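Home Lists Archive Search Log in

Kemeys Players List – October 9, 2018
3 min read | 11 replies | Share (9)

Re: Is the Trusmont house upgrade worth it?

Hello everyone,

Sorry for the slow answer, I've been away from the game since my island flooded and only got my harbour back in order last night.

> I've got 1,994 shells saved and the Trusmont upgrade is 2,000, so
> I'm nearly there. Before I spend the lot, does the bigger house
> do anything besides look nice? And do I lose my garden beds when
> the builders come in? I'm still in my first year and would hate
> to start the pumpkins over.

First of all, congratulations on saving that much in your first year! I was hopeless with shells when I started and spent nearly everything on hats and lanterns, so you're well ahead of where I was. Six more shells is one decent morning on the beach, or you can sell a couple of crabs to the shop in Kemeys harbour if you're in a hurry.

Now, the house. The Trusmont upgrade gives you the second floor, the cellar and the washroom, and of those the cellar is the one you'll be glad of. Anything you store down there keeps its freshness through the season change, so you can hold your berries over from May and sell them when the price picks up. I've paid for most of my orchard that way. The second floor is lovely for decorating – I've filled mine with rugs in every colour the weaver sells – but it doesn't do anything for your neighbours' friendship levels, whatever the old guide says.
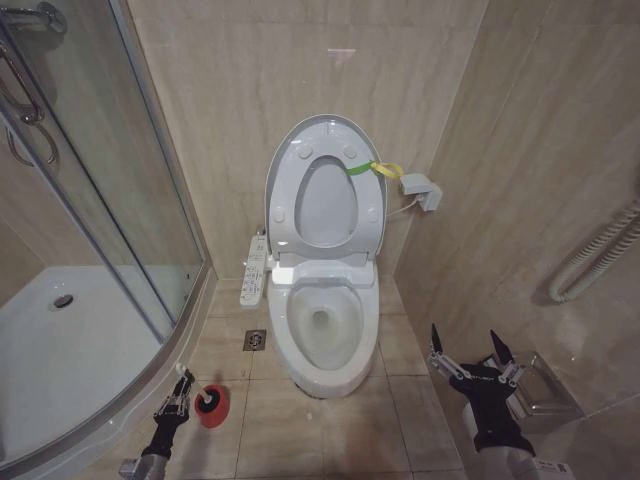 As for the garden beds, you'll keep them, with one catch. The house grows by two squares toward the back fence, and any bed sitting on those squares gets packed up and put in your mailbox as a kit. The bed survives and the crop doesn't. So if your pumpkins are along the fence, harvest first and then go talk to the builder. Beds on the side or out the front aren't touched at all, and mine carried on growing happily the whole time the scaffolding was up.

One other thing to check is your Preteo lamp, if you've put one up. It has to be at least three squares from the door or the builder will simply repeat his greeting and never offer you the upgrade. I spent a whole evening convinced my save was broken before I thought to move it (my favourite spot for it, too, right by the step).

If you play with the Mimex patch, save in bed before you pay. I haven't had trouble myself, but a few people on the list lost their wallpaper last time and it's a nuisance to buy it all again.

Good luck with it, and do write back and let us know how the pumpkins come along. I've got spare seeds if you'd like to trade for anything blue.

Cheers,
Your neighbour on the north shore

Previous in thread Next in thread Reply to list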